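Store credit balance shows on the web but not in the app

Noel Marquez
Aug 21, 2024

I redeemed a $30 code for the Fekora app store through the website. The balance appears when I sign in from a desktop browser. On my phone, the store app shows a balance of zero and asks for a card at checkout. The phone is on the current system update. I have restarted it and cleared the store app's cache. No error appears until I try to pay, and then I get code 2309. There are two accounts on the phone, work and personal. Has anyone seen this?

rolamo_t

Error 2309 is a country mismatch. Credit is tied to the country the account was set to when the code was redeemed. The website shows the balance regardless. The app hides it if the payment profile on the phone lists a different country.

Open the store app, go to Account, then Payment profile, and compare the country there with the one on the website. If they differ, change the one on the phone. The change can take up to 9 hours to reach the app. Do not redeem another code in the meantime.
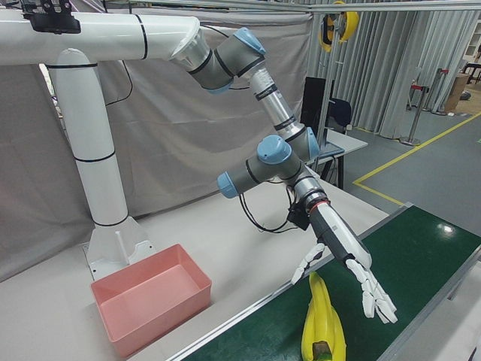

Pascual Device Support Team

Check which account the store app is using before you change any country setting. With two accounts on one phone, the app opens with whichever was added first, and the icon in the corner does not always refresh after a switch. Sign out of both, force stop the app, then sign in with only the account that holds the credit.

If the balance appears, add the work account back afterward. Work accounts managed through Rinent cannot hold store credit at all, so a zero balance is normal on those. The payment profile menu is also grayed out for managed accounts.

kb_lowell

same thing happened to me in November, went away by itself after a couple of days. i just bought the app from the website and it installed on the phone fine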